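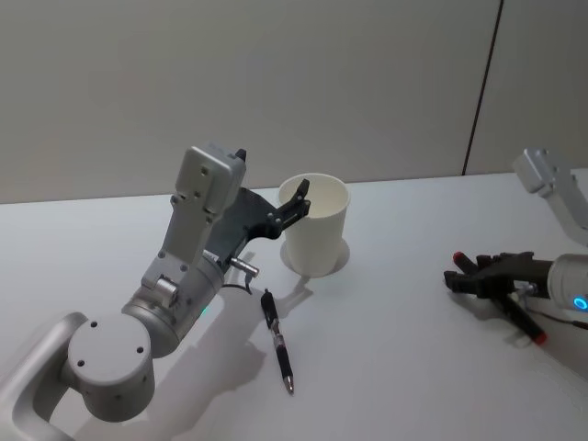
Lindiwe Mathebula thinks the drop numbers mean nothing until we do them on the real floor. Her point: concrete gives you a bounce no player ever sees, and the Flurkisbridge coaches will ask about the floor before they ask about anything else. Wants the whole lot redone at the gym. Fair, but not before the balls have settled, see below.

18 Aug 2021
Ball prep and rebound, continued

Picking up from the last page. All the Zonomberg balls inflated on Monday, left on the rack 48 hours, room at 21 C the whole time (checked the logger, no overnight dip). Re-gauged first thing. Two had gone soft. One is just a slow valve, put a drop of glycerin on it and will look tomorrow. The other I think is the bladder. Marked with yellow tape, DO NOT use for the drops.

Older Sumampouw balls held pressure better than the new ones, which annoys me. The leather on them is shot though. Seams lifting on the one the high school sent, you can get a fingernail under it.

Gauge: the needle sticks near the bottom of the range. Tap it before reading. Somebody (me) did not tap it last week so last weeks pressures for the first rack are junk, crossed them out. Order a digital one, the cheap analog is costing more time than it saves.

Drops

Bottom of the ball at the mark, release with both hands, no spin. Read top of ball on the way back up. Three drops, turn ball, three more. If the readings inside one ball disagree by more than a finger width, do the ball over.

New balls bounce high and die fast on the second bounce. Old ones the other way around. Can't explain it by pressure, they were all set the same this morning. Cover stiffness? Would fit with what the guards were complaining about, that the new ball "gets away" on a hard dribble and then feels dead on a bounce pass. I wrote that off as grumbling in the spring. Maybe shouldn't have.

Temperature matters more than I'd figured. Left one by the loading door over lunch, came back, completely different ball. Redid it after an hour on the rack and it was back with the others. So: no drops with the door open. Put this on the whiteboard.

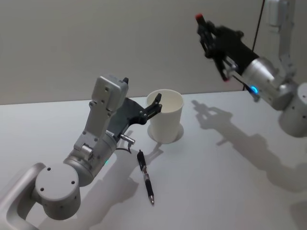
Free throw log

Season log is finally all typed in. 442 shots, of which 168 are with the new ball and the rest with the old. Not balanced, and the new ball ones are nearly all from the last stretch of the season when legs were tired. So any comparison of makes is worth very little. Wrote that in red at the top of the sheet becuase I know someone will quote the percentages anyway.

What might be usable is the miss direction. Short / long / left / right was written down for every miss by the same person, same chair, behind the baseline. New ball misses look long to me. Did not run anything on it yet. Want to split by shooter first. One kid misses long with every ball ever made and he took a lot of the shots.

Also the handwriting on some pages, L could be left or long. Asked Lindiwe if there is a key. There is, she's bringing it. Left those rows blank for now, do not guess them.

Grip spray

Skinix sample arrived. Tacky for the first few minutes, then picks up every bit of dust on the floor and goes gray. Smells like a paint store. Wiped one ball with a damp cloth after and the tack did not come back. League rules don't allow anything on the ball anyhow so this is only for the training balls, and I'd vote no even there. Keep the sprayed ball AWAY from the others, it's in the plastic tub with the lid.

If they still want it tested: dry hands, damp hands, damp hands with towel. Same passer. Not doing it in this room with that smell.

Rim

Went over to look at the east basket. Rim is stiffer than the west one, you can feel it just pulling down on it. One bolt on the backplate had paint worn off around the head like it's been moving. Told the office, no balls off that rim for data until it's been looked at. If the log has shots from both ends mixed together that's another headache. Check whether the end was written down. I have a bad feeling it wasn't.

To do

- slow valve, re-gauge in the morning
- digital gauge, order
- book gym floor for drops, Lindiwe has the calendar
- key for L in the log, then fill the blanks
- split misses by shooter
- east rim, chase the office
- bladder ball back to supplier, find the receipt
- plan for November, coaches want an answer on which ball before the first home game

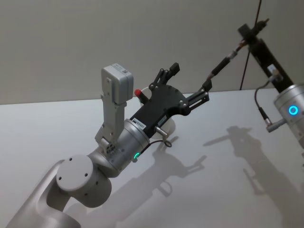
Fig. 3. Left arm over the tabletop, end of the second arm at upper right.

Added later: re-did the ball from the loading door once more, same reading as the rack. Good. Locking up, pump is on the shelf and the needles are in the coffee can.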